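Stomirus, the spirometry group, has moved its reference tables to a second edition. The new set draws on 303 tracings, each read twice, and adds 36 from children too young for the older protocol. Readers at Plimance scored every tracing on a scale of 100 – anything under 20 was dropped. Cough in the first second remains the most common fault. The chapter on home devices is short, and it leaves calibration drift to a later supplement.

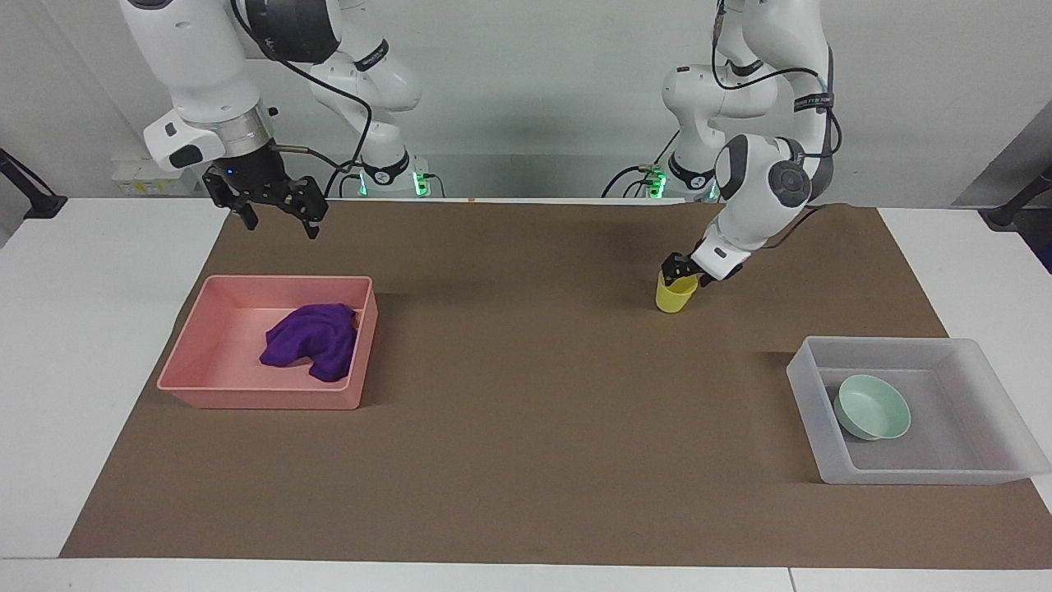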